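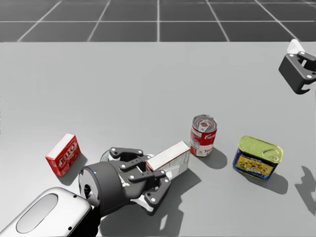
Tins, packets and the back of the cupboard – speaker notes
Terkby village hall, 06/12/2024

Start without the slides. Hands up if you have a tin at home you couldn't date. Keep my own hand up.

Say hello, thank the hall for the heating, mention tea is after and not during.

Opening bit
I love store cupboards. I love other people's even more than mine. Tonight is about how we keep food that keeps – what goes in, where it sits, and how to get it eaten before it turns into furniture. Plenty of time for questions, and please shout if I go too fast, I do when I get excited.

Dates on packets
Slow down here, this is the bit people write down.
"Use by" is about safety. Take it seriously.
"Best before" is about quality. A tin past its best before may well be fine if it's been kept cool and dry and the tin is sound.
Bulging, leaking, badly rusted or deeply dented along a seam – bin it, don't taste it to see.
Pass round the dented tin. (Get it back!)

The Stemwood story
When I moved into the flat at Stemwood the kitchen had one cupboard, very deep, with a pipe through the middle. I put new shopping at the front for years. When I finally emptied it I found mustard powder from 2000 and three bags of the same lentils, all open. Pause for laugh. The lentils did cook in the end, but they took all afternoon and the soup was gritty.

What I changed
New things go behind old things. It's what shops do and it works just as well at home.
Shallow shelves if you can. If you can't, use a tray you can pull out like a drawer.
Write the month you opened it on the lid. I use a wax pencil, it wipes off.
Packets inside a jar, with the cooking instructions cut out and dropped in. I can never remember the water for couscous.
Flour gets its own box with a tight lid. Ask if anyone has had weevils – someone always has and they tell it better than I do.

Eating it down
This is my favourite part so don't rush. Every August I do two weeks of cooking from the cupboard and buy only milk, bread and fresh veg. You find out so much! Last time I made a chickpea and tinned tomato thing with the end of a jar of olives, and we've had it every month since.
Recipe is on the Silter sheet, by the door. Half the cumin if you're feeding children.

Jelly keeps for ages in the packet, by the way, and it's lovely made with the juice from tinned peaches. Not pineapple unless it's tinned – fresh won't let it set.

If time
Opoku Stores will order dried beans by the sack if a few households share. Ask who'd be interested, get a list going on the back of the raffle sheet.

Freezer question will come up. Say that's a whole other talk and I'd be delighted to do it.

Finish on the challenge: go home, pick one shelf, cook two things off it this week. Then tea.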